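## 4. Names for the colander and its neighbours

### 4.1 What we asked

Kitchens are wonderful places to listen for words. People learn the names of kitchen things very early, usually from one or two adults, and seldom have any cause to check them against a book. A child who grows up calling the colander "the drainer" may be grown up and married before anybody answers with "which drainer?" We wanted to catch those home words while they were still in daily use, and to find out how far they travel from one house to the next.

The interviews opened in Bilatico on 15th March and the last of them were held in Vindov in April. Between the two towns we visited 400 households. In each, one adult was asked to name five things: the colander, the serving spoon, the tea towel, the everyday plate and the bottle of sauce that comes to the table. This gave 2,000 first answers. By "first answer" we mean the word that came out before any follow-up, even when the speaker corrected it a moment later. The corrections were written down too, and we return to them in Section 5, where they turn out to be at least as interesting as the words they replaced.

Questions were put as small tasks. We did not hold anything up and ask for its name, as this tends to bring out shop language. The interviewer asked instead how the speaker would tell somebody in the next room to fetch the thing for draining pasta, or what they would ask for at the table if the chips looked dull. Speakers enjoyed this a great deal, and several called other members of the family in to argue.

### 4.2 The colander

The colander was the liveliest of the five by a long way. "Colander" itself was the commonest first answer in both towns, with "strainer" close behind in Vindov and "sieve" close behind in Bilatico. After these came "drainer", "pasta bowl" and "holey bowl", and then a long and delightful tail of words heard in one house only. In 85 households the first answer was a word we could not find in any of the dictionaries listed in Appendix A.

Some of these are easy to follow. "Drippy" and "the leaker" describe what the thing does. "Moon bowl" was explained to us by the speaker's sister, who said their father had once told them that the holes were craters. Others have lost their story completely. A speaker in Bilatico says "tattam", as her mother did, and neither of them has any idea where it came from. We would love to know!

Shape mattered less than we had expected. The word "colander" is often pictured in books as a round metal bowl on a foot, and we had supposed that a long or basket-like one would be more likely to be called something else. A few speakers did keep two words, one for each shape. Most used a single word for every colander in the house, whatever it was made of, and saved the second word for a fine-meshed sieve used with flour or tea.

### 4.3 Neighbouring words

Things that are put on the table together also seem to share their names more readily between houses. This is our favourite result, and it was Italo Barbieri who first noticed it in the transcripts from Bilatico. A plate and a sauce bottle are spoken of in company. Guests ask for them, children fight over them, and a word that visitors do not understand has to be explained every time. The colander has a much more private life. It is fetched by the person cooking, for the person cooking, and a word like "tattam" can live beside the sink for two generations without ever meeting a stranger.

**Figure 3.** Colander, plate and ketchup bottle on a white tabletop, in two views.
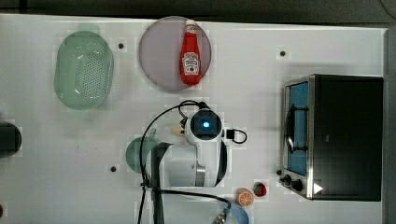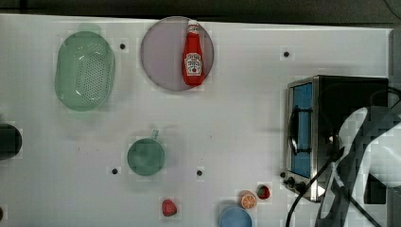
Ilaria Santoro, replying to an early draft, was not convinced by the visitor explanation. She wrote that in her own family the guests were always in the kitchen, usually in the way, and that they picked up the odd words and took them home. In her view the better question is who does the teaching: if one person does nearly all the cooking, that person's word wins, guests or no guests. She added that we should look again at the houses where the cooking is shared.

We did, and she has a point. In houses where two or more adults cooked on most days, the first answer for the colander was more likely to be one of the three common words. Where one adult did the cooking, home words were far more frequent. The two explanations can both be true, of course. A shared kitchen is itself a place where a private word has to be understood by someone else, and our questions do not let us pull the two effects apart. A second round of visits, with a question on who taught whom to cook, would be a lovely thing to do.

The sauce bottle behaved quite differently. Speakers in both towns moved happily between "ketchup", "tomato sauce", "red sauce" and plain "sauce", often within the same minute. "Red" on its own was common among brothers and sisters ("pass the red"), but very few people used it when speaking to the interviewer until they had heard somebody else in the room do so. Invented words were rare here. We put this down in part to the label, which offers a ready-made name at every meal, something no colander in our survey did.

The everyday plate gave us the least variety of all. Nearly everybody said "plate". The exceptions were words for one particular plate, such as "the Sunday" or "Gran's", and these were given as proper names, with no claim that they would fit any other plate in the cupboard.

### 4.4 Differences between the towns

Bilatico and Vindov lie on opposite sides of the Bulteck hills, and older speakers in each are quick to say that the other town talks strangely. For four of our five items the lists of common words were very much alike. The tea towel was the exception. "Drying cloth" was widespread in Vindov and hardly heard in Bilatico, where "glass cloth" took its place among speakers who had grown up in the old streets near the river. Younger speakers in both towns said "tea towel", though a good number knew the older word and could say which relative used it.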